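5.3 Working rules for two-arm table cells

These rules apply to every Rorkance table cell with two arms on a shared top. Read section 5.2 before powering the arms.

Before the run

1. Check that the emergency stop is within reach of the operator's position. Press it once and confirm that both arms refuse a move command.
2. Set the speed limit to 200 mm/s for any new layout. The limit stays in force until the layout has completed 7 full runs without a stop.
3. Place stock, racks and baskets according to the layout sheet. Keep the transfer area between the arms clear of loose packaging.
4. Move each arm by hand through its reach and watch the cables. A cable must not catch on a basket rim or pull tight at full reach.

CAUTION: Do not reach over the table while either arm is enabled. A stationary arm may be waiting for its next command.

During the run

5. Start with one arm only. Enable the second arm after the first has completed a pick and place.
6. Use the soft-grip profile (Aksoy profile 41) for bread, pastry and anything in thin film.
7. If an item is dropped, stop the cell, disable both arms and remove the item by hand. Do not let the program attempt a second pick.

NOTE: Indicator colors differ between controller versions. Check the status page - not the base ring alone - before entering the cell.

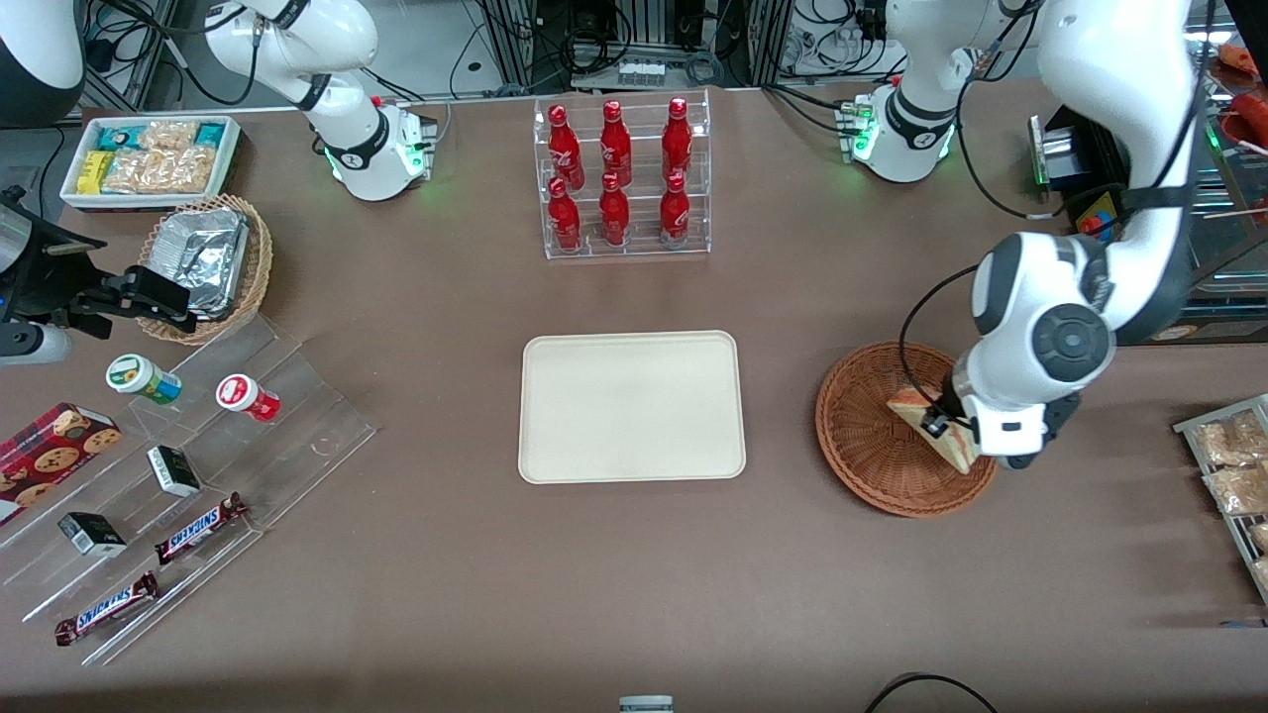 Trasness Site - Cell Safety and Methods Group

Basket work: lower the gripper from above, with the fingers clear of the rim. With a wedge-shaped item, as in the wicker basket at right, keep the fingers closed on it until the commanded height is reached.

8. Record each stop in the Cudis log, with the step number and the arm in use.

Form 200 is required for any change to the rack positions.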